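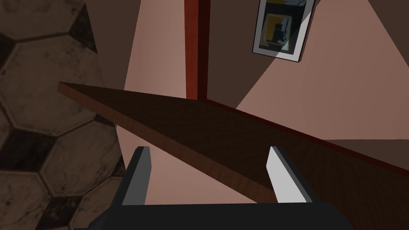 A long, thin board with dark brown wood grain.

How to Keep a Reading Journal You'll Want to Go Back To

I have started more reading journals than I'd like to admit, and most of them died somewhere in the second week. The one I keep now has lasted, and I think that comes down to how little it asks of me, so let me walk you through it (get yourself a cup of something first, I do go on a bit).

What you need

Any notebook will do. Mine is a Grovico with 191 pages, which sounds like an odd number until you spoil a page with a leaky pen and stop caring. You'll also want a pen that you like holding, and a few sticky flags if you tend to mark passages as you go.

Step 1. Number the pages and leave room for an index

Leave the first four pages blank. They'll hold your list of titles, with a page number next to each one. Number the rest a few at a time while the kettle boils. Please don't do it all in one evening, your wrist will never forgive you!

Step 2. Start the entry before you start the book

Write the title, the author, and one line on why you picked it up. When I began Jultidetti, a family saga of 600 pages, I wrote "the cover, and the rain." I still love coming across that line.

Step 3. Jot as you go, and stay short

Stop every 20 pages or so in a slow book, or at the end of a chapter in a quick one, and write down whatever is on your mind. A guess at the ending, a word you had to look up, a character you'd like to shake. Big families deserve a little tree on the facing page. I drew one for the Magalhães clan in a novel I read in May, and by chapter 19 I was very glad of it.

Step 4. Wait a day, then finish the entry

Sleep on the ending. The next day, write three or four sentences about what stayed with you, and copy out one passage if you flagged any. I don't give stars, but if you enjoy them, go right ahead.

Step 5. Fill in the index

Do this the same day you finish the entry. If you give up on a book, list it anyway with a small dash beside it. I've gone back to two of my dashes, Putent being one, and enjoyed both of them far more the second time.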